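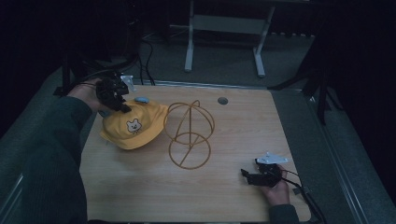

**1/** Robot arm at our Wakville site went straight through a hat stand in October. Nobody hurt, one wire stand bent flat. The summary going round says "unexpected contact during placement". I've read the logs and I don't think much of that summary.

**2/** The job is hat on stand. A person does it over and over with a pair of hand-held grippers, we record where the grippers go and how far the jaws are open, and the Cornumano arms are trained on the result. Dull work, and Ro-un Kong is very good at it.

**3/** What the arm did: picked up the hat, carried it over, came down on the stand and kept coming down with its left jaws shut tight. It never let go. The force limit should have stopped it. The force limit had been raised for a different job and left there.

**4/** So that's one fault already, an ordinary one, and it was ours. You'd think that would be the headline. The headline was that the model "needs more data".

**5/** I'm suspicious of "needs more data" as a diagnosis. It's what people say when they haven't opened the data they've got.

**6/** I opened it. There were 211 recordings in the set. In 37 of them the left jaw reading closes on the hat and then never moves again, right to the end of the file. According to the numbers, Ro-un put the hat on the stand and walked off still holding it.

**7/** Video from the same recordings: jaws open, hat let go, everything normal. The person did the job properly and the file says otherwise. 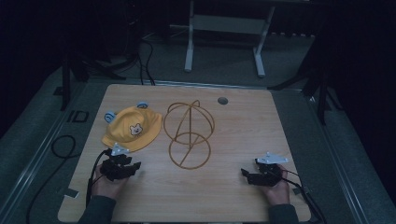
**8/** Tsutomu Ichikawa found the cause in an afternoon with a meter. The left gripper's cable had a bad joint at the plug. Bend it one way and the jaw signal drops out. You bend it that way when you reach across to the stand, so it failed at the same point in the job each time.

**9/** A dropped signal ought to be easy to spot. You'd get a gap, or a zero, or an error. Our recording software (Flurberg, version 3) fills the gap with the last good value and carries on. No warning, no mark in the file. The setting is called "smooth recovery". I'd have called it something else.

**10/** Position tracking is separate and it was fine throughout, so the path of the hand looked lovely on every plot anyone checked. People looked at the paths. I looked at the paths! They were the pretty part.

**11/** Someone asked why the automatic quality check passed all of it. The check asks whether every column has a number in it. Every column did.

**12/** The plan before all this was to go up to 600 recordings with the same kit. Same cable, same setting. We'd have had a bigger pile with the same hole in it, and I expect the report would have said the model needed more data.

**13/** Where we are now:

- cable replaced, spare one on the shelf
- gap filling switched off, so a dropout now spoils the recording and says so
- the bad recordings pulled out, not patched
- force limit back down, and it can't be changed without a second person signing

**14/** Karamanlidis, who are paying for the trial, have been told the arm is "fixed". I'd like that word taken back. We've retrained once and run it at low speed with a soft dummy in place of the stand. It let go of the hat. That's a start and I'm not putting it any higher.

**15/** Also still open: I've only checked the jaws on the hat job. The same cable was used on two other jobs before that and those sets have the "passed" label too. Starting on them tomorrow morning.

**16/** Yes, Ro-un did report that the left one "felt funny when I reach over". It's in the session notes. It was logged under comfort.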